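**Progress report to the Villa Fund, January**

The sample bench is now in use. We keep the tubes with green caps in the orange-red rack, and the back rows are filled first.

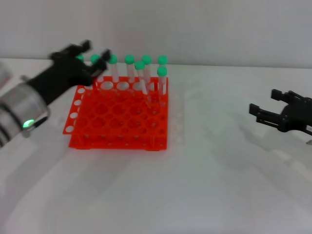 *Photo: Serena Sartori, Carnau*

Of the 100 tubes we ordered from Dalley, 60 are labelled. The remaining labels are late — Aldo Longo has written to the supplier two times.
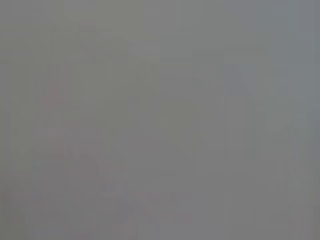

We ask to move the unspent 1205 euros to the next period, for a second rack and more caps. Nneka Isah will send the receipts separately.

Primo Fabbri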